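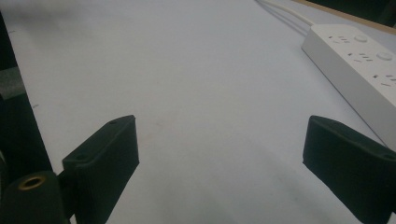 *A white tabletop at Gurneck, our second-floor workroom.*

## Desk moves: what is changing and when

The lease on the Duvness annex ends in December, and everyone who works there is moving into the main building. Most of you know this already from the staff meeting. This item puts the details in one place, including the ones that were still open when the meeting took place.

The annex currently holds the billing group, the translation group and the paper archive. Billing goes to the third floor, on the side facing the parking lot. Translation goes to the second floor, next to Gurneck. The archive is being split. Files from the last 9 years come with us and the older boxes go to off-site storage with Filali, the moving company we used for the last change of floors.

**Packing**

Crates will be left at the end of each row in the annex. Each person gets two, plus one for shared items per group of desks. Put a label on the short side of the crate and write your name and new desk number on it. Labels on the lid are no use once the crates are stacked. Desk numbers are on the floor plan outside the kitchen, and Wouter De Graaf has a copy he can email to you.

Please pack:

- everything in your drawers, including the bottom one
- anything pinned to the wall panels
- keyboard, mouse and headset, in the clear bag that comes with the crate
- desk lamps, with the bulb taken out

Leave monitors where they are. The movers have padded sleeves for those and would like to do it themselves. Chairs also stay put, but tape your name to the back if yours was fitted for you. Three people have told us they have special chairs and we think there are more.

Plants are not covered by the movers' insurance. Take them home or carry them over yourself. The same goes for framed pictures, mugs and the fish tank in billing, which Amr Benkirane has agreed to take in his own car.

**Rooms and names**

The meeting rooms in the main building keep their names. Suma is still the large room on the ground floor and still has to be booked through the front desk. The small room behind reception, which was used for storing chairs, becomes a phone room for two people. It has no name yet. Suggestions can go to Wouter, and he would like them to be short enough to fit on the door sign.

With translation moving in next door, Gurneck will be busier than it has been. It stays a shared room and no group has first claim on it. If you leave work out overnight, put a note on it with your name and the date you will be back.

**Power and network**

The part of the move that has taken the most planning is the electrical side. The third floor was wired for fewer people than we are putting there, and an electrician has been in to add outlets along the window wall. The second floor needed less work. Each desk on both floors will have two wall or floor outlets and one network port.

Two outlets are enough for a monitor and a laptop charger. If you need more, ask for a power strip and you will get one from stock. Please don't bring one from home. We had 60 strips in the annex at the last safety check and a fair number were old, had loose sockets or were plugged into each other. Those are being thrown out.
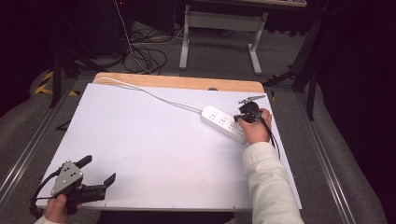 *A white power strip on a board, with a black plug at one of its sockets.*

The rules for strips are the ones we had before, though they were not always followed:

1. One strip per desk, plugged straight into the wall or floor outlet.
2. No strip plugged into another strip.
3. No heaters, kettles or coffee makers on a strip at all.
4. Cables run behind the desk or under the floor cover, never across a walkway.

Rule three is the one people ask about most. The third floor gets cold in the mornings near the windows, and in past winters there were several small heaters up there. The heating has been rebalanced this fall and it should be better. If your desk is still cold after the first week, tell Amr and he will have the radiator looked at. A desk heater can be approved in some cases, but it has to go in its own wall outlet.

Phones keep their extensions. The network ports on the second floor are live now. Those on the third floor will be switched on the evening before billing moves, so there is no point testing them earlier.

**The archive**

We counted 303 boxes in the annex basement, more than the old list showed. Of those, 178 go to storage with Filali and the rest come to the main building, where they will be kept in the locked room beside the freight elevator. A new list is being typed up from the box labels. Around the time of the move you won't be able to pull files for two working days, so if you know you will need something from the archive in that period, ask for it beforehand.

Some boxes have no label. These have been set aside on the left when you come down the basement stairs. If your group ever stored anything down there, please go and look through them. Whatever is still unclaimed at the end of the move will be opened and sorted by Wouter, and he will ask you about it then anyway.

Boxes in storage can be called back with two days' notice. There is a charge for each trip – not for each box – so requests will be gathered up and sent together once a week.

**Keys, badges and parking**

Annex badges stop working once the building is handed back. Your main building badge is the same one you use for the cafeteria, and most people's already opens the second and third floor doors. Try it before the move. If the light stays red, bring it to the front desk.

Metal keys for the annex have to be returned, all of them, including the ones for the bike shed. The landlord charges for missing keys and we would like the full deposit back.

Parking at the annex ends with the lease. The main lot has room for everyone on an ordinary day, but it fills up when there is an event in Suma. Those dates will be posted at the front desk as they are booked. The spaces nearest the loading door need to stay clear on moving days, and cones will be out the night before.

**Who to ask**

Wouter De Graaf: desk numbers, crates, archive, room names.

Amr Benkirane: outlets, power strips, heating, phones and network ports.

Badges and keys go to the front desk. If something in your new spot is wrong or missing, write it on the sheet by the second-floor printer. The sheet will be checked every morning for the first two weeks, and after that please send an email as usual.

Updated 2023-11-13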